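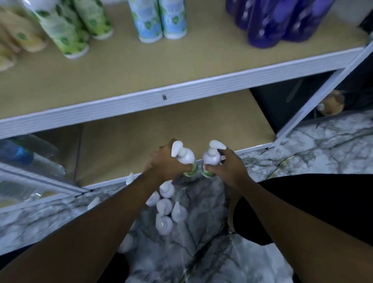
Wirness resets robot training shelves at Jumard site

19 October 2020

Wirness has finished restocking and re-marking the shelving in its pick-and-place cell at the Jumard warehouse, the company said. The cell is set to go back to full daily operation after a short shutdown for service.

The cell is built around a single robot arm that learns to take household goods off a store-type shelf and put them back. It draws its products from the same kind of metal rack found in a small shop, with particleboard shelves and a metal front beam. Bottles, cans and rolled goods are all part of the mix.

Loading is still done by hand. Pump bottles go on the lower shelf, and staff place them two at a time, one in each hand. Tall containers, cans and the purple bottles stay on the upper shelf, where the arm has more room to come in from the front.

The pump bottles have been the hardest item for the cell, according to a service note from Wirness. The nozzle sticks out to one side, and the arm's old program treated every bottle as if it were round all the way up. When two nozzles touched, the arm would stop and wait for an operator. The cell logged 266 such stops between June and the shutdown.

Part of the trouble was the rack itself. Its lower shelf had been moved down one slot during an earlier cleaning, and the arm's stored positions were never changed to match. Service staff set the shelf height again, tightened the upright posts and ran the calibration routine from the start. The suction cups and the air filter were replaced during the same visit.

The work took 16 hours. Bachmann, the contractor that maintains the cell, then ran a test of 319 picks with no stop caused by shelf height. Two picks failed on other grounds - both were put down to a worn hose fitting, and the part has been changed.

Under the new service plan, the shelf height will be checked after every 1,000 picks and each time the rack is emptied. Operators will also turn the pump nozzles away from each other when they load the lower shelf.

A second cell is planned at the Plimis site. Wirness said it will use the same rack and the same product list, but no opening date has been set.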